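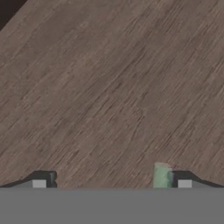

Render: Alina Ciobanu / Brorko

Jestomham Dialysis Access Notes, version 3

Contents
Summary
Files
Fields
How the notes were coded
Known problems
Uses
Access and contact

Summary

Jestomham is a set of de-identified nursing notes on vascular access for hemodialysis. It covers 172 adult patients treated at the Quezada outpatient dialysis unit. Each note was written at the chairside at the start or end of a treatment and concerns the fistula, graft or catheter used that day. Lab values, drug orders and transplant waiting list status are not part of the set.

Version 3 replaces version 2. The patient keys were reissued, so rows from the two versions cannot be joined.

Files

notes.csv: one row per note
patients.csv: one row per patient
codes.csv: the code list, with short definitions
splits.csv: patient key and split name (train, dev, test)
CHANGES.txt: changes between versions

All files are UTF-8 with comma separators and a header row. Text fields are quoted. Line breaks inside a note are stored as a vertical bar. Empty cells mean that nothing was recorded; they do not mean zero or "no."

Fields

patient_key: random string, stable across files within one version
day_offset: whole days since the patient's first note in the set
access_type: fistula, graft, catheter or unknown
side: left, right or unknown
phase: start or end of treatment
flow_set: prescribed blood flow in mL/min, as entered by the nurse
note_text: free text, after removal of names, places and dates
codes: zero or more codes from codes.csv, separated by semicolons
coder: A, B or both

A flow_set of 300 is overrepresented. The entry form at the unit was pre-filled with that value, and it was often left in place. Treat it as missing unless the note text repeats it.

Notes shorter than 30 characters were dropped before coding. Most of these said only that there was no change.

How the notes were coded

Two dialysis nurses coded the notes using a guide kept in the Wivivano annotation tool. Both coded the whole test split. The train and dev splits were divided between them, with one coder per note. Where the two disagreed on a test note, they met and settled on a final set of codes, and only the final set is released.

Codes describe what the note says. A note that reads "arm looks puffy, will watch" gets SWELLING. It does not get INFILTRATION unless the nurse wrote that the needle had infiltrated. Negated findings ("no redness") are left uncoded.

Splits were made by patient. No patient appears in more than one split.

Known problems

Catheter patients have longer notes than fistula patients. A model can pick up access type from length alone.

The code BLEED_LONG depends on local habit. Some nurses recorded how long they held pressure after needle removal and others did not.

Side is missing for most catheters. The form did not ask for it until February, and earlier rows were not filled in afterward.

Patients who moved to another unit, changed to home dialysis or received a transplant stop appearing with no end marker. The last day_offset for a patient should not be read as an outcome.

Spelling and shorthand were left as written. "AVF," "avf" and "fist" all occur for fistula.

Uses

The set is meant for work on text classification and for testing search over short clinical notes. It is too small and too local to support claims about complication rates, and it should not be used to guide care for any patient.

Do not try to re-identify patients or link the rows to outside records.

Access and contact

The files are released under a signed data use agreement. Send requests and error reports to Alina Ciobanu through the Brorko data desk. For errors, give the version number, the file name and the patient_key with its day_offset. Do not paste note text into the message.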